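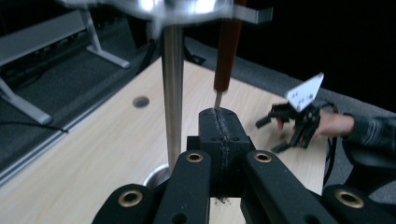 Gripper comparison, Zusel and Iko units – speaker notes
Edstead workshop meeting, 9th December
Speaker: Adesuwa Mohammed

Slide 1. Title
Introduce the work. Two hand-held grippers, same operator, same table. The question is which one we keep for the tool-handling tasks. Arm tests are covered in the Agbayani talk, so refer people there if asked.

Slide 2. Set-up
Light wooden table, cable grommet on the left. Both grippers in use at the same time, one in each hand. Say early that results are per gripper, per task, and that the tasks were fixed in May before any trials were run.

Slide 3. Trials
321 trials with the Zusel, 402 with the Iko. The totals differ, so quote rates only. Failures are drops, slips and wrong final angle. A slip is counted even if the task was completed.

Slide 4. Long-handled tools
Spend most of the time on this one. A wooden handle with a thin steel shaft is a hard case: the weight is high up and the contact area is small. Slips were mostly rotation about the shaft. The Zusel held angle better at low closing force. The Iko needed more force and then marked the handle.

Slide 5. Pad wear
Point out the frayed, fibrous material along the seam of the jaw pad, and the crumbs that gather near the bottom of the block. Wear of this kind changes friction, and we did not control for it in the first half of the trials. Pads are now changed on a fixed schedule. Do not give a pad life figure – we do not have one.

Slide 6. Camera view
The jaw block and the arms on either side fill the lower half of the view. Fast tool movement blurs. Shiny parts on the table, such as a steel pole or a chrome base, give strong highlights. Three exposure settings were compared. The shortest was kept.

Slide 7. Open points
Cable routing on the Iko. Pad material. Whether to repeat the early Zusel trials with fresh pads.

Questions. If asked about cost, pass to purchasing.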